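Summer Automation Course Opens Final Project Phase

Lidside, July 24, 2018

The Lidside Institute of Technology has announced that students in its summer automation course have entered the final project phase. The course is offered jointly with the Pinheiro Foundation for Technical Education and carries a materials grant of $400 per team.
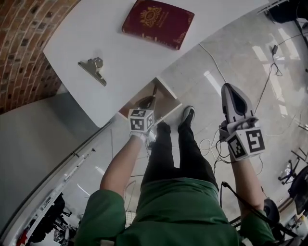

Each of the seven teams is required to prepare one household or office task, record demonstrations of it by hand, and submit the recordings together with a written report of no more than 200 lines. Tasks were approved by the teaching staff at the start of the month. They include opening and closing drawers, sorting stationery, and placing small documents where an office worker would expect to find them.

Teams will use Skanutetti, the department's own software for organizing and reviewing demonstrations. Access is provided through the Vostudel teaching laboratory, and student accounts will remain active until the end of the course. 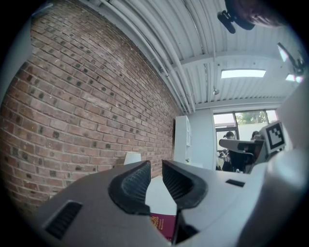 Reports will be graded on the clarity of the task definition and on the care taken in handling objects. The teaching staff has asked teams to give particular attention to thin items. A small booklet with a dark red cover and a gold emblem, held low between two ribbed black fingers, calls for a different approach than a box or a cup, and teams working with such items must explain in writing how they chose their grip.

Final reports are due in Room 223 of the Engineering Building. Selected projects will be presented at the institute's open house in October, which is free to the public. Students who wish to enroll in next summer's course may request an application form from the department office.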